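Speaker notes: Looking after your own bicycle cables
Evening talk, Stava community workshop, May
Speaker: Mirjam Lehner

Opening

Welcome people, say where the toilets and the kettle are. Talk runs until eight, then benches are open until closing. Mention that Valtteri Koskela is on the tool desk and will sign out cable cutters.

Ask for a show of hands: who has replaced a brake cable before? Who has had one snap? Adjust the next part depending on the answer. If most hands stay down, go slower on the names of the parts.

What the cable does

Inner and outer. The inner pulls, the outer stays put and takes the push. Hold up the two loose pieces and bend them. Pass them round.

Brake outer is wound in a coil. Gear outer has strands running lengthways. They are not to be swapped. Gear outer used on a brake can split when you pull hard. Say this twice.

Ferrules: the small end caps. Pass round the tin. Ask for them back.

Why they go bad

Rain gets in at the open ends, mostly where the outer points upwards. Road salt does the rest. On the club's loan bikes we now change all inners once a year, before the winter. Last year that was 70 bikes, and 17 of them had at least one inner with broken strands at the lever end, where you can't see it without pulling the lever right back.

Tell the story of my old commuter here. Bought second-hand, rear brake felt spongy, I spent a whole weekend on the pads. The fault was a kinked outer under the bottom tape. A new length cost less than the bus fare home.

Signs to look for:
Lever slow to come back.
Rust stain at the end of the outer.
Frayed strands by the clamp bolt.
Gears that shift fine one way and badly the other.

Cutting to length

Demonstrate on the Zasteck frame in the stand. Turn the bars fully left, then fully right, before cutting anything. The outer should follow without pulling tight and without bowing out past the lamp. Mark with tape. Cut square. Open the liner with the awl, then fit the ferrule.

Common mistake is cutting to match the old piece. The old piece may have been wrong as well. Wanpen Thongdee will remember the tandem.

Inner goes in with a light grease for brakes, dry for most modern gear outers. Clamp, pull the lever hard ten times, clamp again. End cap on straight away or it frays by the weekend.

Routing and slack

Next slide.
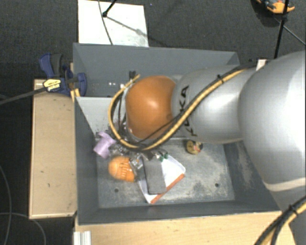
Slack has to be put in the right place. On a bike the trouble spots are the head tube and, on folding models such as the Olta, the main hinge. A cable crossing any joint needs a loop, as with the yellow one passing under the orange cover and bending up round its side. Notice as well the black cable tie holding the yellow and black cables together. Do the same on your own bike, but leave the tie loose enough to slide a fingernail under, and keep it away from the part that bends.

Fold and unfold the Olta once on the bench so people can watch the loop open and close.

Prices and where to buy

Inners are on the shelf by the door. Outer is sold by the length from the reel. The Paisan order came in, so there is plenty of black and a little red. Full set of brake and gear cables, fitted yourself with our tools, is on the price sheet. Hand out sheets now, not earlier, or they read them while I talk.

Questions

Likely ones: hydraulic brakes (not tonight, Chaiwat Duangkaew runs that session), electric bikes (same cables, check for the cut-off switch at the lever), internal routing (come to the bench and we'll use the magnet).

Put the ferrule tin back in the cupboard.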